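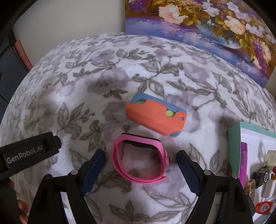
Home | Archive | Threads | Join

Re: [Fevilham-swap] Toys and small stuff, February table

Kathleen Nic Aodha wrote:
> Could people please go through their kids' small things before
> they bring them? Last time I took home 2 full bags of single
> socks and puzzle pieces. Also, what is everyone bringing?

Kathleen,

I have gone through ours, on the spare bed, with the flowered blanket under everything so the little parts don't roll off into the next century. So far:

- Folding toy knife, orange and blue plastic, chunky. It would struggle with warm butter, but if the table has a rule about these, tell me and I'll keep it.
- Pink wristband watch. The strap fastens in a loop and is meant for a wrist much smaller than mine. I checked.
- 6 picture books, one of them chewed by a previous administration.
- The Dobre train set, minus the train.

My daughter has approved all of this in principle and will be reopening negotiations at bedtime. I can drop the box at yours after 6 if the porch is still the place.

The socks were not ours. Most of them.

Silviu Iordache

Print this message | E-mail to a friend
Shares: 2 | Replies: 18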